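Gripper stops short of the bottle when I plan from the wrist camera
Asked by ikem_abernathy, October 12, 2020
Viewed 1257 times

Hello all. I use Caster for planning and Jeltetti for perception. With the fixed camera, the plan to grasp the wine bottle is good. With the wrist camera, the arm stops 3 cm too early and the fingers close on air. Same bottle, same speed. I attach one view from each camera.

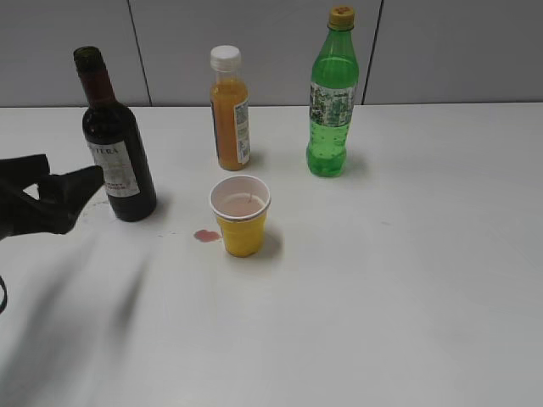

Does Caster need the object pose in the base frame?
The planner accepts any frame, but it converts everything to base at the moment you send the goal, so the transform must be fresh.

I have already done the hand-eye calibration again, with 198 samples. The error did not change. 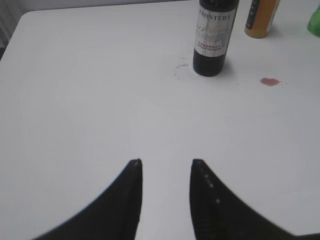
Wrist camera view, gripper open, pointing toward the wine bottle.

2 answers

Rakiya Garba
Your calibration is probably fine. Please compare the time stamp of the image with the time stamp of the transform. In Jeltetti the default is "use latest", so the pose from an old image is combined with the new arm position. With a fixed camera you will never notice it. On my arm the delay was over 900 ms. Set the lookup to image time and make the buffer longer. Also, if the label is cropped in the wrist view, the box fit can be wrong in height - try to detect from a little farther back.

caster_user
had the same in January, i just added an offset in x and it works ok

Comment from Rakiya Garba: The offset will only work for one approach direction and one speed.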